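Ticket: Right arm stops short of fridge door, grasp planner returns "no approach"
Status: Resolved
Component: Estance planner, perception bridge
Raised by: Graham Parsons
Opened: December 2020

Problem

The fridge task gets as far as the reach and then gives up. The robot stands, the right arm comes up, and the hand holds in front of the door until the planner times out. The log shows "no approach" for every candidate pose. Nothing is reported by the balance controller and the joint states look normal. It happens on every run since I moved the robot to the new Estance build. The table tasks on the same build are fine.

To reproduce

1. Start the Roltside launch set with the fridge map loaded.
2. Send the robot to the standing pose and wait for "stable".
3. Call the fridge task with the right hand.
4. Watch the planner log. The first refusal comes 2 seconds after the arm starts to move.

What I tried

Restarted the perception bridge. No change.

Cleared the saved map and scanned the room again. No change.

Turned off the collision check for the hand only. The planner then found a path, but only in simulation. I did not run it on the robot.

Went back to the old build. The task planned first time, so the map and the arm calibration are probably all right.

Reply from Dralen support

Please send the planner settings from both builds and the collision cloud at the moment of refusal. We would also like to see where the arm is when it stops.

Reply from Graham

Settings and cloud attached. The cloud has a block of occupied cells across the join between the upper and lower sections of the fridge, which is where the hand needs to go. The cells are there before the arm moves, so I don't think it is seeing its own hand. Arm position at the hold:

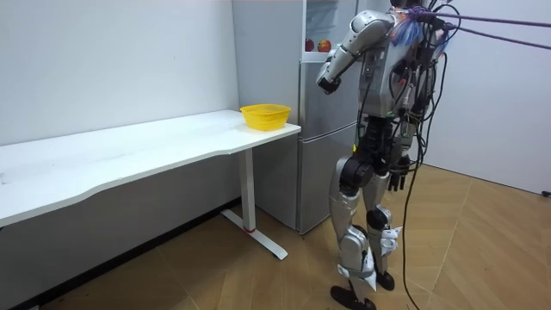
Cause

The new build changed the default padding on mapped objects from 23 mm to 40 mm. The fridge and the table are separate objects in the map, and the gap between them is small. With the larger padding the two volumes overlap and the planner merges them. The merged volume covers the approach poses for the right hand.

Fix

Set the padding back to 23 mm in the Roltside object file, for the fridge and the table only. Leave the default alone for everything else. Reload the map afterwards, as the planner does not pick up the change while running.

Checked with 100 planning calls in simulation, no refusals. The robot then completed the reach with the tether on.

Still open

The planner should give a warning when it merges two objects. Passed to the Rainer branch as a separate request.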